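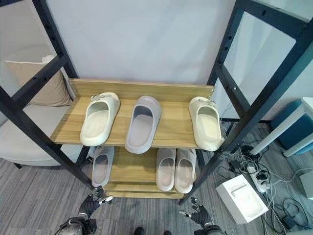
Section 4: Fitting the Shelves and Putting Your Shoes Away

By now your two side posts should be standing up and joined, and the hard part is behind you. If they still rock when you give them a gentle push, please go back to Section 3 and snug up the feet before you carry on. A shoe rack that leans a little when it is empty will lean a good deal more once the whole family's footwear is on it.

This section covers hanging the wooden shelves on the Ollus frame, choosing the right spacing for the shoes you own, and loading the rack so that it stays tidy. Take your time with it. Most people find it a pleasant half hour, and it goes nicely with a cup of coffee (kept well away from the wood).

What you will need

The two shelf boards, the upper one with its backboard
The bag of small screws marked Jeka
A screwdriver that fits them snugly
A soft cloth or an old towel to lay the boards on

Choosing your shelf height

1. Sort your shoes first. Put the flat ones in one group – slides, sandals, house slippers – and the taller ones in another. You will see very quickly which group is winning, and that should decide your spacing.

2. Look at the small round holes running along the posts. They go all the way along so that you can set a shelf wherever you like. For slides and other low shoes we suggest a gap of 164 mm between shelves. For ankle boots and high-top sneakers, go up to 272 mm.

3. Mark your chosen holes with a scrap of tape on both the left and the right side. Count up from the floor on each side and then count again. A shelf that is one hole off looks only a tiny bit crooked, but round-soled shoes will notice it right away and wander downhill.

Note: Leave yourself enough room to get a hand in above the lower shelf. If you keep your everyday pair down there, you will be reaching for it many times a day, often with a bag on your shoulder.

Hanging the shelves

4. Start with the lower shelf. It is easier to reach while there is nothing above it. Rest it between the posts with the stepped edge to the front and the wood grain facing up.

5. Put in the screws at both ends, but only until they just hold. Keep them a little loose for now so the shelf can settle into place.

6. Do the same with the upper shelf. A second pair of hands is a real help here, even if they belong to somebody who would rather be doing something else.

7. Stand back and check that both shelves look level, then tighten all the screws, going from left to right and back again.

Caution: Do not use a power drill for the final tightening. The screws are small and the wood can split around them.

Caution: Never step on a shelf or let children climb on it, even to reach a coat hook.

Loading the rack

8. Put the heavier shoes on the lower shelf and the lighter ones above. This keeps the rack steady.

9. Set shoes with their toes to the back and their heels toward you. The backboard stops them from sliding off behind, and you can hook a finger under the strap of a slide and lift it straight out.

10. Chunky slides take up more room than you would think. Let each pair sit close together, almost touching, and leave a small gap before the next pair. If a heel pokes out past the front edge, push the shoe back until the toe meets the backboard, or trade it for something shorter.

11. Keep partners on the same shelf where you can. Two pairs in similar pale shades are easy to mix up at six in the morning, and we speak from experience.

Note: Slides with a buckle or charm on the strap are happiest on the upper shelf, where nothing will brush against the trim as you pull other shoes out.

Looking after the wood

12. Wipe the shelves with a barely damp cloth every couple of weeks and dry them right after. Please let wet shoes drip on a mat before they go up.

13. Check the screws again after 4 weeks. New shelves settle a bit, and a quarter turn is usually plenty.

If you are missing a screw, contact the Harahap parts desk in Clallthorpe and have the number from the inside cover of this booklet ready. Section 5 explains how to add the optional top rail.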